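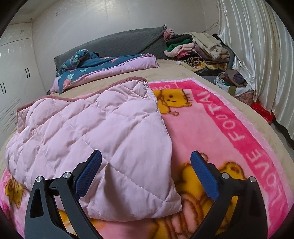

Minutes of the household meeting, Josstead guest house
9 Dec 2021

Present: Dariusz Baran (chair), Tyra Brekke (minutes), two members from the Holmgren side.

1. Minutes of the October meeting
Accepted with one correction, the laundry bill was 34 and not 43.

2. Bedding in the small rooms
Tyra reported that guests ask where to put the quilted comforter in daytime. It was agreed that it stays folded on the bed, on top of the fleece blanket - also in the room with the pink bear blanket. Dariusz prefers the closet, but the closet in room 11 is full.

3. Washing
Fleece blankets are to be washed separately from the comforters. Dariusz will write this on the list by the machine.

4. Purchases
Two spare pillowcases for room 13. Tyra will order them.

5. Other matters
The key of room 26 is still missing.

The meeting was closed by the chair.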